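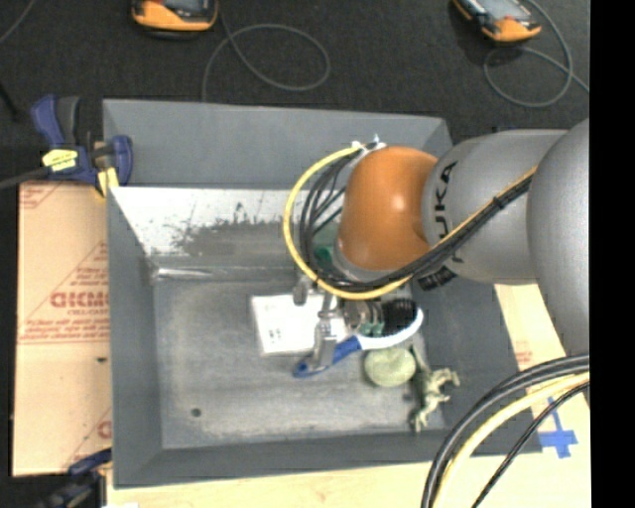
Scuffed gray bin, worth repainting?

I have a big gray bin with sloping sides that I keep my cleaning stuff in, mostly scrub brushes. The coating on one of the inside panels has worn away and left a jagged dark patch with little black flecks along the top of it. The floor is all scuffed too, and there's a small round hole near one corner. I got it secondhand, so I have no clue what the original finish was. Can I just paint over the bad spot, or am I wasting a weekend? I'd like to spend under 40 dollars.

kedside_kim

I did one of these last December and I'd say go for it! Scrape off whatever is lifting, sand the edges until you can't feel a ridge with your fingertip, wipe it down and let it dry overnight. Then two thin coats — thin!! — with a primer under them. Find out if it's metal or plastic first so you buy the right primer. I left the hole in mine open so it drains.

Mindthorpe9

just put a rubber mat in it

vandijk_garage

Paint on the floor will scuff again if you toss brushes in there every day. I'd touch up the panel, leave the floor alone and hang the brushes by their handles if they have a hole in the end.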